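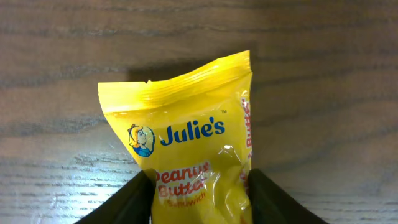 Speaker notes: What the date on the pack means
Katherine Castaño, Prarnell community kitchen evening

Slide 1. Title
Wait until people have sat down. Thank Ruth Echeverri for the hall and the tea. Mention toilets are through the door on the left. Talk runs 90 minutes with the break. Questions any time, hands up.

Slide 2. Two kinds of date
Use by and best before. Ask who treats them the same. Most hands usually go up.
Use by is about safety. Don't eat it after that day, don't sell it, don't give it away.
Best before is about quality. The food may lose some colour, crunch or flavour after that date, but it can still be eaten if it has been stored properly and the pack is sound.
Bread can carry a baked on date instead. Say this quickly, someone will ask.

Slide 3. Where the date comes from
The maker sets it, and the maker has to be able to back it up. Explain shelf life testing in plain terms: packs are kept at a set temperature, opened at intervals, then tasted and tested.
Story from my time at Huaranga. We kept 980 packs of savoury biscuits in a storeroom and opened a few each week. By the end the panel was marking them down for staleness, and the lab results were still fine. The best before date went on the staleness score.
Pause here. This is the part people write down.

Slide 4. What makes dry snacks go off
Moisture first. A chip picks up water from the air and goes soft.
Then oxygen. Oils turn rancid and you get that smell of old paint or crayons. Nuts are the worst for it.
Light speeds it up. Heat too. A cupboard beside the oven is a poor spot for anything with oil in it.
Pass around the two jars of peanuts, fresh one first. Remind people with nut allergies to skip this and leave the lids on near them.

Slide 5. Once it's open
The printed date assumes a closed pack. After opening, follow the storage instructions on the label.
Pegs are all right for a day or two. A jar with a rubber seal is better. Write the opening date on a bit of masking tape.
Don't tip new stock on top of old. Walter Tamayo will talk about the pantry shelves after the break, so leave rotation to him.

Break. Tea, 15 minutes.

Slide 6. Donated food
The Rostia pantry took in 762 items in October. Maribel Giraldo sorted them by date and kept a list of what had to be thrown out. Main reasons: past use by, dented on the seam, label missing.
A missing label matters because of allergens. If we can't read the ingredients we can't hand it on.
Past best before goes on its own shelf with a sign. People can choose for themselves.

Slide 7. At home
Go through one shelf tonight, not the whole kitchen.
Put the shortest dates at the front.
Smell and taste are fine for judging staleness in dry food. They won't tell you if chilled food is safe.

Slide 8. Questions
If asked about eggs, see the green handout. If asked about baby formula, the answer is never use it past the date.
Collect the jars. Sign-up sheet for the next session is with Cremilda Andrade at the back table.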